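Célula de dos brazos Purneo para montaje de fusibles y mazos cortos
Ref. 1311

Inicio > Células de montaje > Purneo > Puesta a punto y mantenimiento

La célula Purneo se entrega con dos brazos enfrentados, pinzas con carcasa blanca impresa en 3D y superficie de trabajo amarilla. Está pensada para piezas pequeñas de cableado: cajas portafusibles, conectores y tramos de cable que hay que sujetar por los dos extremos.

La puesta a punto empieza por el centro de la mesa. Las dos pinzas se llevan a la posición de encuentro y se comprueba con un tramo de cable trenzado que ninguna tira de la otra. Si el cable se desplaza al cerrar, se corrige primero el brazo derecho – el izquierdo sirve de referencia – y se repite la prueba 10 veces.

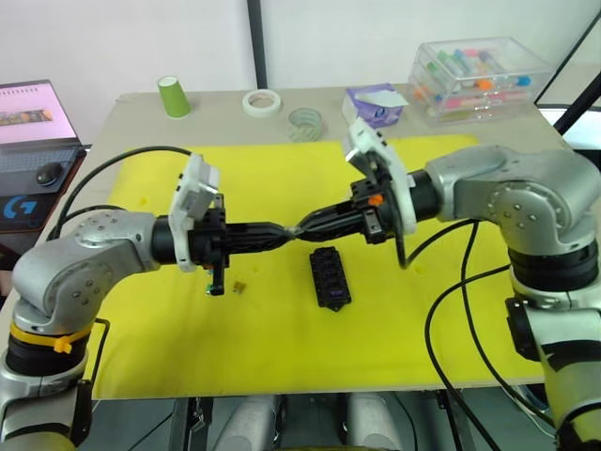 ¿Cada cuánto hay que revisar el apriete de los tornillos de los codos?
Cada 300 horas de trabajo, con la célula sin tensión y los brazos apoyados. Después de cambiar una pinza conviene adelantar la revisión.

Ajuste de los dedos

Los dedos se montan por parejas y no se mezclan juegos nuevos con usados. Para fusibles de cuchilla, el cierre se regula con la pieza puesta entre las puntas, en vertical y frente a la primera ranura de la caja. La fuerza de cierre sale de fábrica en el nivel 33; con cuerpos de plástico fino se baja de uno en uno.

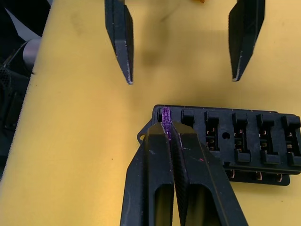 Una vez fijado el cierre, se guarda la posición y se pasa a la ranura siguiente. Los arañazos en las caras exteriores no afectan al agarre. Si el desgaste llega al borde de la punta, se cambia la pareja completa (recambio Zanlow, se vende por separado).

Limpieza: paño seco en los dedos y aspirado suave de la espuma. No usar disolventes.

Incluye: dos brazos, dos pinzas, juego de dedos, espuma de trabajo y manual en español. Las cajas portafusibles y los fusibles no están incluidos.

Distribuye Konstantinidis. Servicio técnico: Zoi Stergiou, de 9:00 a 14:00, miércoles cerrado.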